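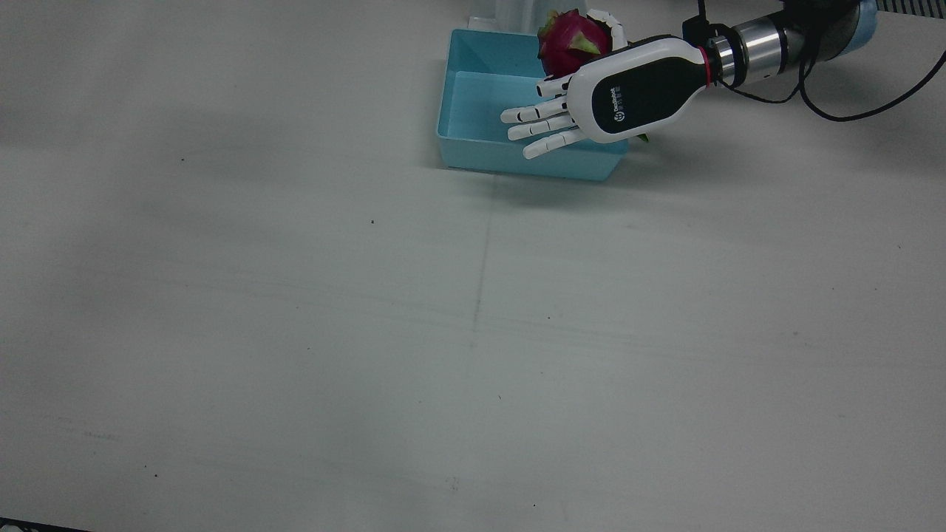 Ticket: dragon fruit going soft on one side
Site: Govthorpe
Status: open
Opened: 22 May 2020

Great batch from Juhl this time, really vivid pink skins! Trouble is, 2 of them got soft spots after a night in the light blue trays. The rest are firm all over. Same fridge, same shelf.

Tried so far:
- Washed the trays with the Eneo soap and let them air dry. No change.
- Stopped stacking fruit. Big help, no new spots since.
- Turned each one in the morning. Too soon to tell, but I'm hopeful!

Humidity on the shelf read 80 percent, a bit lower than we had in November.
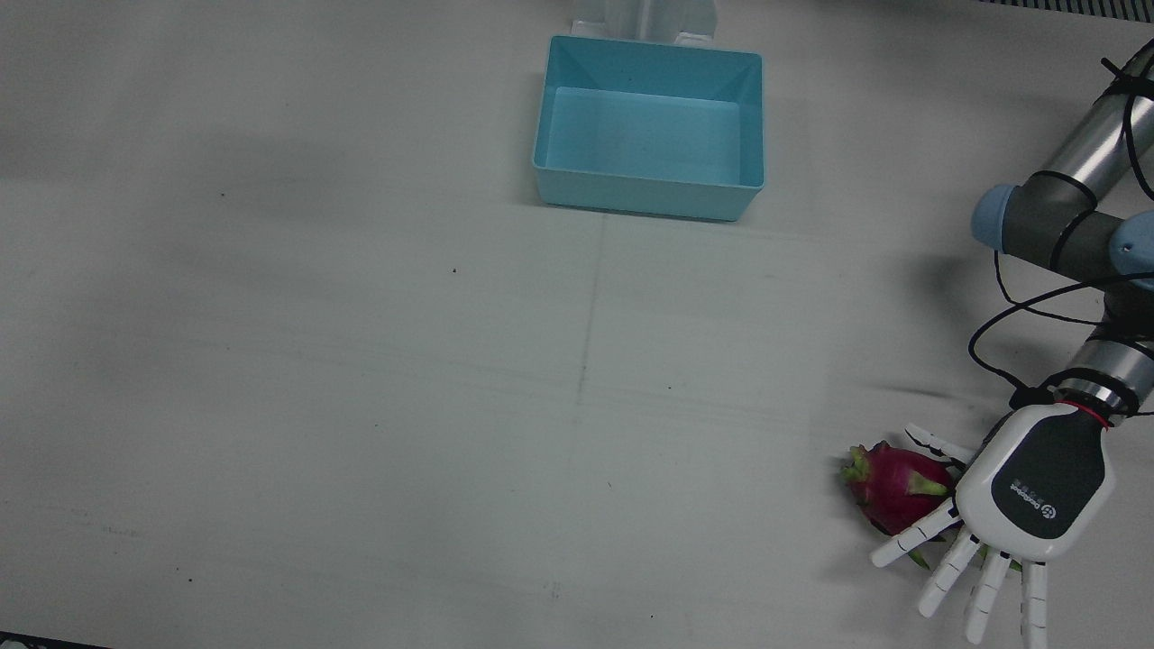 Should the tray be lined before fruit goes in?
A folded dish towel works well. It keeps the weight off one spot and soaks up drips. Change it when it feels damp.

Update: the towel is in and I love it. The fruit sits still when you slide the tray out. I also moved the peppers to a bin of their own, so people stop digging past the dragon fruit to get to them. Andelier is sending spare trays and I'll swap the scratched one then.
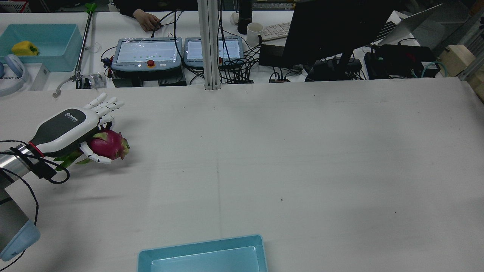
How do you check a dragon fruit for ripeness without bruising it?
Rest it in your palm and press lightly with your thumb. A ripe one gives a little, like an avocado. Pick it up by the body, as the leafy tips snap off easily.

Leaving this open until the next delivery. Cut up one of the soft ones at lunch and the good half was delicious!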